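The Bidach Road

My aunt Ildikó left me her half of a bakery, and the other half belonged to a man she hadn't spoken to in forty years. So that was July.

I drove up to Bidach with the windows down and a bag of plums on the seat next to me (I ate all of them, which I regretted by the second mountain pass). The bakery was easy to find. It had a green door, and over the door it still said Bodnár & Pichler, with the Bodnár painted over once and then scraped clean again by somebody with a lot of patience.

Benedikt Pichler was out front on a kitchen chair, peeling a potato.

"You're late," he said.

"I didn't say when I was coming."

"She was always late too." He dropped the peel in a bucket and went inside, and I figured I was supposed to follow.

Now, I'd been told plenty about Benedikt. My mother's version was that he stole the recipe for the walnut bread. My cousin's version was that he proposed to Ildikó at the Gera bridge and she laughed so hard she lost a shoe in the river. Ildikó's own version was that she'd never heard of him, and would I please pass the salt.

He fed me potato soup and didn't ask one question. Then he cut me a slice of walnut bread, and I swear it was her bread — same dark crust, same little bit of orange peel she always denied putting in. I must have made a face.

"It's hers," he said. "I only bake it. Every morning, exactly how she wrote it down. You think I'd change it?"

"Why didn't you ever call her?"

"Why didn't she call me?"

Well, I didn't have an answer for that. I had more soup.

He went to the flour cabinet after dinner and came back with a sheet of paper folded so many times it was soft as a dishrag. It was the recipe, in her slanted handwriting, and at the bottom, under the oven times, she'd written: Back by the 18th March. Don't sell my half.

"Which year?" I asked.

"She didn't put a year." He smoothed it out with the side of his hand. "So every year I made two loaves on that day and put one in the window."

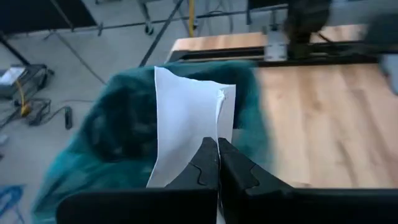 Agnese Pärn

I slept upstairs in a room that smelled of yeast, or I tried to. I kept thinking of that loaf in the window, and of my aunt three valleys away, buying sliced bread from the supermarket and complaining about it on the phone to me. She could have been there by lunchtime!

At four in the morning I heard him moving around below, so I put on my shoes and went down. He already had the big bowl out. He looked at me, and then he looked at my sleeves until I rolled them up.

"The sign needs paint," I said.

"Both names or one?"

"Both."

He pushed half the dough across the table to me and told me I was holding it wrong.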